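Bin Picking Team, Figueroa Student Robotics: Call for Participants

Posted 27/09/2022

We're looking for new people! The Figueroa bin picking team is opening seven places for the coming season, and we'd love to hear from students in any year and any major. If you have ever watched a robot try to pick up something shiny and crinkly and thought "I could fix that," you are very welcome here.

The project is called Perkard. The goal is easy to say and has kept us busy for two years: an arm looks into a bin of mixed everyday objects, picks one, lifts it out and puts it where it belongs. In December we take Perkard to the Morkcombe Picking Challenge, where each team gets 30 minutes at the bin and a set of objects the organizers keep secret until that morning. Last year we finished in the middle of the table and came home with a very long to-do list, and we've been happily working through it ever since.

What you would be doing

It depends a lot on what you like. We work in small groups and people move between them all the time. Right now we need help with:

Grasp planning. Python mostly, some C++. You'll work on how the arm decides where to take hold of a thing, and what it should try next when the first choice slips.

Vision. Clear plastic and foil are still our weak spot, and there is plenty of room for fresh ideas. We have 300 labeled bin images to start from and want a lot more.

Gripper and fingers. CAD, 3D printing, cutting, filing, trying again. If you like making parts with your hands, come to this group. The current fingers are the fourth design and the fifth is waiting for somebody to draw it.

Test runs. Setting up the bin, running trials, writing down what went wrong. This is the best way to learn the whole system, and everyone on the team does a share of it (the team leads too).

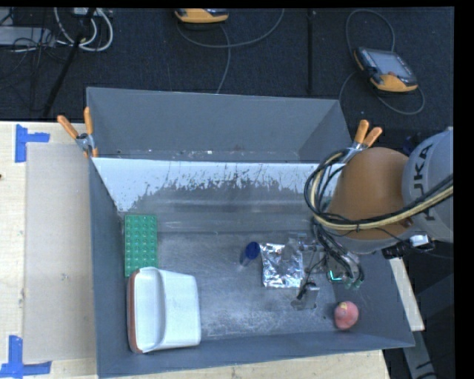
You don't need experience with industrial arms. Every new member does the safety training and a starter course in our lab before running anything, and for the first month you'll always be paired with someone who has been here a while. Some of our strongest members came from biology, graphic design and music. What we do ask is that you can read and change a short program in some language, or that you've built something with moving parts, even if it was a bad one.

Time and commitment

Plan on two evenings a week during the semester, plus one longer weekend session each month. The season adds up to 80 hours for most people, and more in the last stretch before the challenge if you get hooked. We can't pay you, but travel and lodging for the competition are covered by our sponsor, Zikden, and so are parts and materials. Students in the engineering programs can apply for up to three elective credits; ask your advisor early, the form is slow.

We eat together after the weekend sessions. Vegetarian options always, and if you need something else just say so.

How to apply

Send us an email through the contact form on the Figueroa project page with "Perkard" in the subject line. Tell us:

Your name, year and major
Which group sounds most fun to you (two is fine, "no idea yet" is fine too)
Something you made or took apart, in a few sentences
Which evenings you are free

A resume isn't needed. Photos or a link to your code are nice if you have them, but we read every message either way. We'll invite everyone who writes to an open lab evening, where you can see the arm run and talk to the current team, and we'll fill the places after that. If we can't fit you in this time, we keep your name for the spring intake.

Questions about access to the lab, schedules or anything else can go through the same form. Please do ask, we like talking about this stuff!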